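How Do You Buy Stuff for a Robot Team?

Robots cost money. Lots! So before anybody shops, you make a plan. Kurniawati Kusuma does the planning for a team called Zivura. Her budget this time: 1160 dollars.

Step 1. Write down the job
What should the robot learn? Folding and packing clothes, say. Then you know what tools to look for. Big arm? Small arm? Or just grippers that people hold in their hands, one for each hand. Those are often cheaper then a whole robot. 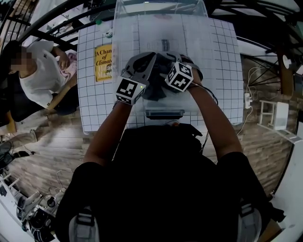

Step 2. List the little things
Easy to forget! A clear plastic box with a lid. A mat with a grid on it. Cloths to practice on. Cables, power strips. Small stuff adds up fast, Kurniawati's list came to 437 dollars.

Step 3. Do the subtraction
1160 take away 437. Whats left is for the big tools. Not enough? Borrow, wait, or pick a smaller job.

Step 4. Save some for oops
Things break. Parts get lost. Keep a bit back, roughly 30 dollars is a start.

Try it!
Pick a chore at home you'd give to a robot. Make a list of what it needs and guess the prices. Then ask a grown-up to check.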